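Fastari Ratepayers Group Asks State to Drop the Flat Grid Fee

HETLEY, March. Hi, I'm Osvaldo Greco, and I write these releases for the Fastari Ratepayers Group, so you're getting it straight from me again. We are asking the state utility board to throw out the flat monthly grid fee it wants to put on every home electric bill this summer. I've read the whole proposal, all 108 pages of it (my wife would like the dining room table back, please), and I still can't find the part where it makes sense for a person who lives in a small apartment and keeps the lights off.

The way it would work is pretty simple. Every household pays $25 a month before it uses any power at all. Doesn't matter if you've got one bedroom and a window fan or a big place up on the Echeverría road with a heated pool. Same fee! The board says the money will pay for new lines and for hooking up the wind projects out past Clusov, and I want to be really clear that our group likes the wind projects. I drove out there last fall to look at them and I'd be happy to see more. We just think the bill for them should have something to do with how much power you use.
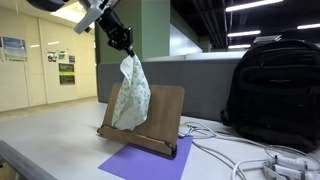
Our members have been sending me their electric bills for weeks now, and I've been going through them every night after supper. One retired couple in Hetley used so little power last month that the new fee would be almost 94 percent of what they paid. I had to read that one over a few times. They turn the thermostat down, they hang the wash, they did everything the state's own mailers told them to do, and under this plan there'd be hardly any reward for it. You could prop the proposal up on a wooden book stand with a tilted back and a ledge, the kind people use for cookbooks, and read it line by line with them, and I don't believe you'd come up with a good answer for why they should pay the same as the pool house.

What we'd like instead is a charge that goes up with use. Keep the first block of power cheap, the part that runs the fridge and the lights and somebody's oxygen machine, and charge more as folks go past it. The board's staff looked at that idea and gave it 2 paragraphs near the back, mostly to say it would be harder to explain on the bill. Well, I've seen the bill! It already has a line on it called "rider adjustment, other," and I have yet to meet the person who can tell me what that is.

We've also asked for a full exemption for households on heating help, and for the board to put out a yearly report, in normal words, on what the money got spent on. If the lines to Clusov get built, great, show us. If they don't, we'd like to know that too.

The board is taking public comments through the end of March, and there's a hearing at the Hetley town hall at 6:30 p.m. Comments can be short. Bring a recent bill if you have one (cover up your account number first), and if you'd rather not talk into a microphone, hand me a note at the door and I'll read it out for you. I'll be the one in the green jacket, and I'm glad to talk with reporters before or after.

Media contact: Osvaldo Greco, Fastari Ratepayers Group, Hetley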